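Gripper Comparison in Simulation: Soft Pad vs Hard Pad Fingers
Group report, final version (September 2023)
Carmela Paredes, Aminu Osagie, Ebere Amadi
Supervisor: Hildegard Stöcker

1. What we set out to do

Compare 2 finger types on the same arm, same house model, same objects. Original plan was the real arm in the lab but bookings were full until after the due date, so everything is sim. Hildegard OK'd this in week 5.

Finger set A = big rounded pads, compliant contact. Finger set B = flat hard pads, from the default model. Controller is the same for both, plain position control with a force cap on closing. Ebere wanted to try impedance control too, ran out of time.

2. Setup

House model is the Mirham one, the kitchen and living room version. We turned off the clutter randomiser after the first day because it kept spawning things inside the drawers and the physics went off. Wrist camera view is used for checking grasps by eye, joint logs for everything else.

Objects: mug, bowl, a short bottle, a book. The mug got most of our attention. It has no handle in our version, just a cylinder with a bit of a flare at the rim, so the gripper has to hold the body. Friction value left at default for all objects (see section 5, this was probaly a mistake).

40 trials per finger set. A trial passes if the object is still held upright after the lift and a slow turn of the wrist. Aminu scored set A and Carmela scored set B, then swapped and checked each other's. We disagreed on a few and Ebere made the call.

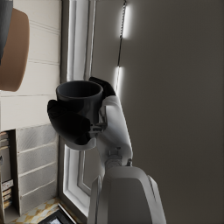 Figure 1. Set A, mug grasp. Lower finger on the body of the mug, upper finger pressing the far side just under the rim.

3. What happened

Set A better on the mug and the bottle. The rounded pad gives a lot more contact on a curved side and when the approach was a little off the mug mostly settled into it. Set B pushed the mug away on a bad approach, or pinched it near the rim and let it tilt in the wrist turn.

Book was the other way round. Flat pads hold a flat thing, no suprise. Set A could pick it up but it swung.

Bowl was bad for both. We think the approach angle is wrong and not the fingers. Didn't retune it.

4. Camera problems

The big pads block a good part of the object from the wrist view. For the mug that was fine as the opening and rim stay visible. For the bottle we couldn't see the lower half at all once the fingers closed, so scoring went off the joint logs plus a second camera Aminu put in near the ceiling. If somebody wants to use a vision-based slip check with set A they will need that second view or smaller pads.

Also the dark mug against dark pads. Hard to find the edge between them. Changing the mug colour would have been a 2 minute job, we left it so trials stayed consistent.

5. Limits / what we'd change

- friction: should have been swept, not left at one value
- contact model for the soft pads is an approximation, real rubber would creep
- no heavy objects
- mug always empty
- only one controller gain set, tuned on set B first. So set A might be a bit undersold

Gillespie Buchanan from the lab has said the next group can have the real arm in November. Scripts are in the shared folder under gripper_compare, run the setup one first or the paths break. Ask Ebere for the finger model files, too big to upload.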